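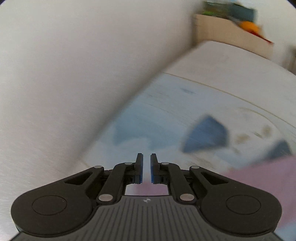 Levholm Meeting Table (table shown in the second picture)

The Levholm is a table for small meeting rooms, kitchens and shared work corners. It has a rounded top on a center column, so chairs can stand where people need them and there are no legs at the corners to hit with the knee.

Height: adjustable at the foot, two positions
Top: white or light gray, matt
Column: powder-coated steel
Order number: 306 (white), 249 (light gray)
Price: 240, delivery not included

The top comes in one piece. The column and the foot plate are in a second box, together with the screws and the key. Please check both boxes on the day they arrive and write to us within the week if a part is missing.

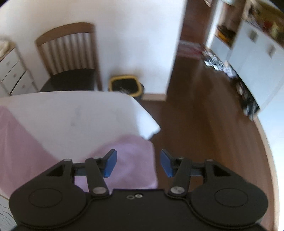
Darcy Gilchrist
Product Advisor, Grarnow Furniture

I am often asked if the Levholm is big enough for four persons. For coffee and talking, yes. For four open laptops it becomes narrow, and then I recommend the Lowther, which has the same edge but a longer top.

The matt surface does not show fingerprints much, but it keeps marks from whiteboard pens if they stay overnight. Use a soft cloth with warm water and a little dish soap. Do not use scouring powder or the rough side of the sponge – these scratches can not be polished out.

Assembly is easier with two people. Put the top face down on a blanket, fix the column by hand first, and tighten the screws only when all of them are in. After the first month, please tighten them once more.

If your floor is not even, order the leveling feet (sold separately). They fit also the older Okiteo tables, but not the ones with wheels.

Spare parts for the Levholm are kept in stock – column, foot plate and screw set can be ordered one by one. A single top can be ordered too, with a longer delivery time. Samples of both colors are sent free of charge.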